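Grip Report: the April fabric trouble, and why I don't buy "resolved"

Members who follow the home-handling projects will have seen the short notice Leltari put out in April about its hand-held gripper, the one people use to record folding and bed-making at home so that a robot arm can be trained on it later. The notice ran to four sentences. It said a "finger alignment condition" had been found on a limited number of units, that the condition had been resolved, and that recordings were unaffected. I have been reading notices like that for a long time and I wanted to know what was in the four sentences, so I asked.

The fault is easy enough to describe. The two fingers are supposed to close evenly. On the bad units one of them lagged, and when it caught up it did so in a jerk. With a cup or a box you would hardly notice. With cloth, the leading finger pushes the fabric sideways, the late finger lands on top of a fold that has already moved, and you end up pinching one layer when you meant to pinch two. People at home assumed they were being clumsy. Several of them said so in their session notes, and apologized.

Shazia Warraich runs the recording sessions for Clellel, which takes in the data and cleans it up before anyone trains on it. She was the one who raised it first. She had 212 sessions from the spring batch on her list and 55 of them showed the late finger. She sent that to Leltari with the timings attached and got back a reply suggesting the users should press harder.

"So they pressed harder," she told me. "Then we got a pinched hand."

That part is not in the notice at all. A user had one thumb near the hinge while pressing the tool down on a blanket, the lagging finger let go, and the arm swung in. There was bruising and a split nail, no worse than that. I'm glad it was no worse. I would still like to see it written down somewhere by the company that makes the thing, and when I asked, I was told it had been "logged as a handling event." A handling event, on a handling tool, while the user was following the maker's advice about handling. You can make up your own mind.

Now to the repair. Leltari says the cause was a spacer supplied by Sial that could be fitted either way around, and that Allau, who do the assembly, had fitted some of them the wrong way. The new spacer only goes in one way. Fine. I believe a reversible part could cause this. What I can't get anyone to explain is why units that came back with the new spacer were still on Shazia's list. There were 3 of them as of the last time we spoke. Leltari calls these "residual cases." Sial says its part meets the drawing. Allau says it built what it was sent. All of that may be true and there would still be a finger that closes late.

I also asked what the repaired units were tested on before going out again. Up to 13 closing cycles on a foam block, was the answer. Foam! Foam doesn't slide, it doesn't bunch, and it has no second layer under the first. Every complaint I have read was about cloth on a soft surface, with the tool held at an angle and somebody leaning on it. Testing on foam tells you how the gripper does on foam.

Shazia has asked for the check to be done on dark clothing on a made-up bed, and I think she is right to hold out for it. It is the job where the complaints came from. Dark cloth is hard to read for the cameras as well, so if the fingers take one layer in place of two, the reviewer may not catch it and the robot learns a bad grab as if it were a good one. That is my quarrel with "recordings were unaffected." I asked who had looked, and at how many. I have not had an answer. 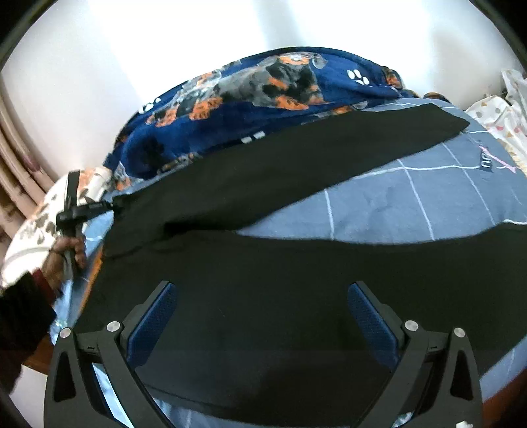 Gripper pressed down on black fabric over a checked sheet, with the two textured finger pads open in a V.

For anyone with a unit at home, my advice differs from the maker's. Don't press harder. Keep your other hand well away from the hinges, and that goes double if you are working with a tool in each hand and paying attention to both. Close the gripper slowly a few times in the air before you start and watch the pads from the front. If one arrives after the other, stop using it and send it back, and say in your notes which sessions you made with it. Please don't edit out the fumbles. Shazia's people need them, and they are the only reason we know any of this.

If you have already had a unit repaired and it still sticks, write to me here at the newsletter as well as to Leltari. I'd like to keep a list of our own. I have asked the company for the test record on the residual units and for a proper written account of the hand injury, and I was told both requests had been passed along. If something comes back before the next issue I will print it in full, four sentences or otherwise.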